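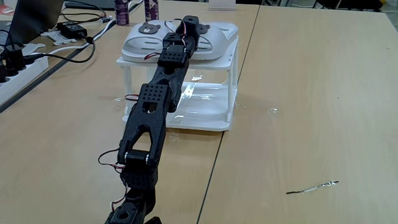
木の机とロボットアーム、白いスリッパ。

再結成ツアーの「完全再現公演」というものを、私はだいたい信用していない。

それなのに行ってきた。Ostixの、二枚目のアルバムを頭から最後まで曲順どおりに演奏するという公演である。会場はWirnurier。改装してからは初めて入った。チケットは手数料込みで予想よりだいぶ高く、申し込み画面で一度ブラウザを閉じ、風呂に入って、出てきてから買った。こういう買い方をした時点で負けている気がする。

最初に断っておくと、演奏は悪くなかった。ベースは昔より太い音になっていたし、ドラムも走らない。昔のOstixはとにかく走るバンドで、終盤になるほど速くなり、最後の曲などレコードの一・三倍くらいのテンポで終わっていた。それが今回は最初から最後まで、きっちりレコードと同じ速さだった。耳にイヤモニを入れてクリックを聴いているのだと思う。上手いし、揃っている。で、私は四曲目あたりで、家でレコードを聴いているのと何が違うのだろうと考え始めてしまった。

完全再現公演の問題は、次に何が来るか全員が知っていることだ。曲が終わると、客席の空気がもう次のイントロの準備をしている。A面の最後の静かな曲が終わったところで、レコードを裏返す間のつもりなのか、照明が落ちて一分ほど無音になった。拍手をしていいのか分からず、ぱらぱらと起きて、すぐ消えた。演出としては気が利いているのだろうけれど、私の前の人はその間ずっとスマートフォンで帰りの電車を調べていた。気持ちは分かる。

そもそもアルバムの曲順というのは、ライブのために組まれたものではない。二枚目は特にそうで、一曲目と二曲目に強い曲を置いて、B面の真ん中がいちばん薄い。レコード店の試聴で最初の二曲しか聴かれないことを知っている人たちの並べ方だ。当時のツアーでは、その一曲目をわざわざアンコールまで取っておいた。待たされて、待たされて、やっと鳴るから床が揺れたのである。今回は客電が落ちて十秒で鳴った。隣の人がまだ上着を脱いでいる途中だった。

会場のことも書いておく。Wirnurierの公式の案内では、改装後の収容人数は2,832人とある。改装前は2,950人だったというから、座席を少し広げて減らした計算になる。これは素直にありがたい。以前は隣の人の肘と一晩を過ごすことになっていた。膝の前にも余裕ができて、遅れてきた人を通すのに立ち上がらなくて済む。

ただし音は、私の席では良くなったとは思えなかった。宣伝では「どの席でも同じ音を」とうたっていたのだが、二階の後方はやはり低音が回る。キックの音が一拍遅れて背中から返ってきて、速い曲では全部が団子になる。壁の材質を変えたとか、吊りスピーカーを新しくしたとか、ロビーのパネルに詳しく書いてあったけれど、パネルを読んで音が良くなるわけでもない。一階の真ん中で聴いた人は絶賛しているようなので、席次第なのだろう。席次第なら、それは以前と同じだと思う。

それから物販。これは本当に何とかしてほしい。

開場と同時に入ったのに、列はもう階段の下まで伸びていた。目当ては例の二枚目のアナログ再発盤で、今回のツアーに合わせてMaesというレーベルが出した。会場限定の色つき盤が400枚。400枚という数字が、私にはどうも気に入らない。二千何百人も入る場所で400枚しか用意しなければ、どうなるかは誰にでも分かる。列に並んでいる間に「残りわずかです」と声がかかり、列の後ろのほうがざわつき、そして私の順番のかなり手前で終わった。翌朝には中古サイトに何枚も並んでいた。値段は書きたくない。

通常の黒盤は買えた。買えたので、音の話ができる。

帯に「オリジナル・マスターテープより新規リマスター」とある。この手の文句を見ると、まず疑うことにしている。マスターテープからというのは、どのマスターのことなのか。最初のプレスに使ったものか、後年CDのために作ったコピーか。ライナーを隅から隅まで読んでも、そこは書いていない。カッティングをした人の名前はあるが、どのテープをどの状態で使ったかは一行もない。書けることがあるなら書くはずだ、というのが私の考え方である。

家で、古い盤と交互に聴いてみた。音量をできるだけ揃えて、A面の一曲目とB面の三曲目を何度も。新しいほうは確かにくっきりしている。ハイハットが前に出て、歌詞も聴き取りやすい。かわりに、部屋の鳴りのようなものが減った。B面三曲目の最後、ギターを弾き終えたあとに椅子のきしむ音が入っていて、私はあれが好きだったのだが、新しい盤ではほとんど聞こえない。ノイズとして処理したのだろう。きれいになったと言われればそのとおりで、文句を言うほうが偏屈なのかもしれない。でも、あの椅子の音まで含めて二枚目だったと思っている。

公平を期すために書くと、盤そのものの出来は良い。反りもないし、センターもずれていない。内袋もまともなものが入っている。以前Maesから出た別のバンドの再発は、開けた時点で紙の粉だらけだったので、そこは進歩している。私の耳と古いカートリッジの問題という可能性も否定はしない。針は近いうちに替えるつもりで、替えたらもう一度聴き比べる。

話を公演に戻す。

アルバムの全曲が終わったのは、開演からまだ一時間もたっていない頃だった。当たり前で、もともと短いアルバムなのだ。そのあと短い休憩があって、第二部では「その他の曲」をやった。これが良かった。腹が立つくらい良かった。

第二部は曲順が決まっていないように見えた（見えただけで、決まっていたのかもしれない）。曲間にメンバー同士で何か話し、笑い、チューニングをやり直し、一度はイントロを間違えて止まった。止まって、やり直して、今度は少し速かった。あの速さ。クリックは切ってあったのではないかと思う。二階の後ろの低音は相変わらずひどかったが、その頃にはもう気にならなくなっていた。シングルの裏面に入っていただけの曲を、途中から倍くらいの長さに引き伸ばして、ギターがどこへ行くのか本人も分かっていないような顔で弾いていた。まあ、顔までは席が遠くて見えなかったのだが、そういう音だった。

だから余計に考えてしまう。この人たちはまだこれができるのに、どうして看板が「完全再現」なのか。そのほうが売れるから、という答えは私にも分かる。何が聴けるか分からない公演に高い金を払う人は少ない。私だって、ただの再結成ツアーだったら風呂から出たあと買わなかった可能性が高い。そこを突かれると弱い。

アンコールはPistham。最初の自主制作カセットに入っていた曲で、題名の意味はいまだに知らない。バンドの練習場所があった通りの名前だという説と、でたらめな言葉だという説があって、昔のファンサイトでは両派が長々と争っていた。私はでたらめ派だった。カセットは友人に貸したまま戻ってきておらず、音源としてはもう何年も聴いていない。それでも歌詞を全部覚えていた自分に驚いた。二番の頭だけ、ステージのほうが間違えた。

終演後、外に出たら九時を少し過ぎたところで、思ったよりずっと早かった。駅までの道で前を歩いていた二人組が「一枚目でもやってくれないかな」と話していた。やめてほしい。いや、一枚目の完全再現が発表されたら私はまた文句を言いながら申し込み画面を開くのだろうが、それでもやめてほしい。

会場で配られたチラシによると、七月に追加公演があるらしい。内容は「一夜限りの特別構成」とだけ書いてある。一夜限りと書いておいて翌月にもう一回やる例をいくつも見てきたので、これも話半分に読んでおく。第二部みたいなものを二時間やるのなら行く。また頭から順番どおりなら、今度こそ家でレコードを聴く。古いほうの盤で。

追記。物販について。列に並んだのに買えなかった人向けに、Maesが黒盤の送料を無料にすると案内を出していた。欲しかったのは色つきのほうなのだけれど。あと、パンフレットのディスコグラフィーに、二枚目のB面の曲順が一か所入れ替わって載っている。完全再現公演のパンフレットで、である。手元にある人は確認してみてください。

もうひとつ、コメント欄で席について聞かれそうなので先に書いておくと、私は二階の後ろから4列目、下手寄りだった。ステージの端のキーボードはまるごと見えない位置で、音だけがどこかから聞こえてくる。同じ値段なら、次は一階の端を選ぶと思う。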